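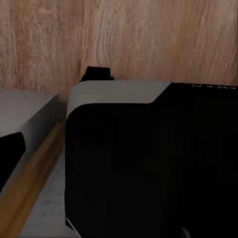

Wall finish, light reddish-brown wood with vertical grain (rendering).

Flemutska Interiors
Wood Wall Finish Inspection – Dorkcombe Branch Library, Reading Room and Corridor
Inspector: Ilham Ramadan
Reviewed by: Naima El Fassi
Visit: June, start 9:15 a.m.
Status codes: P = pass, C = pass with comment, F = fail, N = not inspected

1. Access and general safety

1.1 Exit doors open fully and are clear of stored material – P
1.2 Walkways at least 36 inches wide along paneled walls – C
Comment: Book cart parked at the corridor turn. Moved during the visit. Staff to mark a parking spot elsewhere.
1.3 Exit signs visible from all seats – P
1.4 Fire extinguisher tags current – P
1.5 Extinguisher bracket secured to framing, not to panel only – F
Comment: Bracket at the north door is held by two short screws into the panel face. Bracket moves by hand. Refix into the stud. Assigned to Aníbal Cárdenas.

2. Panel fixing

2.1 Panels tight to wall, no movement under hand pressure – C
Comment: Panel 10 gives slightly at the lower left. No gap visible. Recheck at next visit.
2.2 Fasteners flush or below surface – P
2.3 Edges free of splinters up to shoulder height – F
Comment: Splintered edge at the return desk, 2 inches long. Sand and seal. Cover with tape until done.
2.4 Top rail level and continuous – P
2.5 Expansion gap kept at floor and ceiling – C
Comment: Gap at the floor is filled with paint for a short run by the radiator. Cut clear with a knife. Do not refill.

3. Surface condition

3.1 Finish free of lifting, blistering or soft spots – P
3.2 Color even from panel to panel – C
Comment: Panels nearest the south windows are lighter. Accepted under the Trarnum schedule as normal light exposure. Blinds would slow it.
3.3 Grain direction matches drawings – P
3.4 No water staining – F
Comment: Dark ring below the window sill in the corridor. Meter reading was higher than the adjoining panels. Sill joint to be checked from outside before any refinishing. Yiran Yao has the ladder permit.

4. Fire rating and paperwork

4.1 Flame spread label or certificate on file – C
Comment: Certificate on file covers 344 square feet. The corridor extension adds 180 square feet and has no certificate. Supplier (Bensaid) asked for a copy.
4.2 Coating product sheet on file – P
4.3 Cleaning instructions posted in the janitor closet – F
Comment: Old sheet still posted. It calls for an ammonia cleaner, which dulls this coating. Replace with current sheet.

5. Electrical points in paneling

5.1 Cover plates complete and tight – P
5.2 Box extenders fitted where panel is thicker than box setback – C
Comment: Two outlets checked, both fitted. Outlet behind the periodicals rack could not be reached.
5.3 No scorching or discoloration at outlets – P
5.4 Thermostat wiring protected behind panel – N
Comment: Needs panel removal. Combine with the item 3.4 repair.

Follow-up

Items 1.5 and 2.3 to be closed before the next public event – both can be done in a morning. Item 3.4 stays open until the joint is checked and the meter reading matches the adjoining panels. Send the Bensaid certificate to Sanaa Hegazy for filing under 4.1.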